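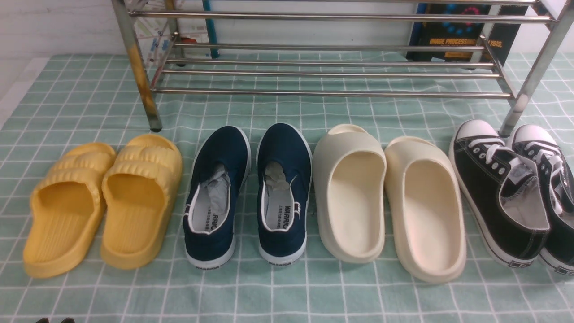
Section 4. Teaching the shoe rack task

Do this section after the arm has been homed and both cameras give a live picture in the Nomimeck window. If the wrist view is upside down compared with the head view, leave it. The Kildale build uses the wrist camera as mounted, and rotating it in software will break the saved calibration.

4.1 Lay out the work area

1. Spread the grid mat and pull it flat. Tape the corners if your bench is slick.
2. Stand the rack at the far side of the mat, long bars running left to right. All its feet should sit level.
3. Clear both shelves.
4. Set the shoes in one row in front of the rack, in pairs, heels toward the arm and toes toward the rack. Slides and laced shoes can be mixed in the same row.
5. Leave crumpled paper in any canvas shoe that sags when you lift it by the collar.

Note: Pairs do not need to be perfectly straight. A slide that overlaps its partner a little is fine as long as the fingers can get down to the strap.

4.2 Set the grip

Open Grip in the Higuchi controller and enter a closing force of 30 for foam slides and 41 for canvas. These are controller units. Start the close speed at 37 and raise it only after a clean run of the whole row.

CAUTION: Keep hands off the mat while the arm is enabled. The stop button cuts motor power, and the arm will drop whatever it is holding.

4.3 Check the wrist view on laced shoes

1. Jog the arm to the shoe and stop with the open fingers on either side of the part you plan to grip.
2. Close at the lowest speed until one finger touches.
3. Look at the wrist picture before closing further.

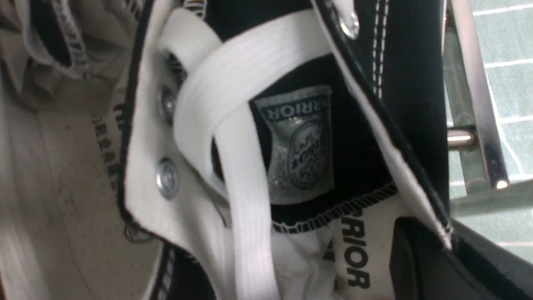
Laces are the main cause of bad grips in this build. A loose loop can slide between the finger pad and the canvas, and the force reading will look normal until the shoe swings. Check where the finger meets the shoe: on this black high-top it is against the flap near the bottom of the opening, and the lace makes a wide loop and crosses itself over the tongue. Tuck a loop like that inside the shoe before you record, with the arm disabled.

4. If the lace is clear of both pads, close fully and lift a short way.
5. Hold, then lower. Save the point if the shoe stayed level.

Note: Shiny eyelets and rack bars can throw off auto exposure. Lock exposure in Nomimeck once the shoe fills the view.

4.4 Record

Press Record, place one pair, return to home, press Stop. One pair per file – long files are slow to trim later. The Herus logger splits a file by itself at 3,000 frames, and the second half will not carry the grip settings.

Filed under: Home Builds > Arms & Grippers > Setup Guides

Comments (3)

benchrat_: Force 41 left dents in my foam clogs. I had missed that it was the canvas number. Maybe put them in a table?

solderandsocks: Does the exposure lock survive a restart? Mine goes back to auto every time I reopen Nomimeck.

tinshed: Same for me. I set it again each morning, takes a second. Tucking the laces fixed most of my drops, thanks.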